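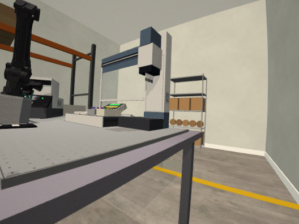
Day two of trying to give my small workroom better colors. Ulla Lie told me to choose one calm base and one strong accent, then stop. I like the gray table with the purple edge, so gray walls it is, and maybe purple for the shelf fronts.

The paint shop in Pillay has almost 100 grays. I took home two sample cards and now I doubt both.

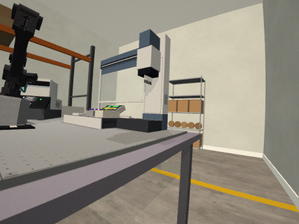
Yellow line on a gray floor.

My husband says yellow is too loud - I say only for the door. We decide on Friday.
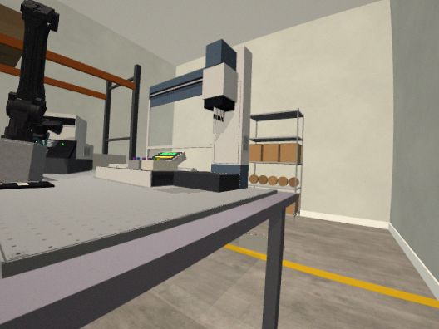 Small bit of teal-green next to black.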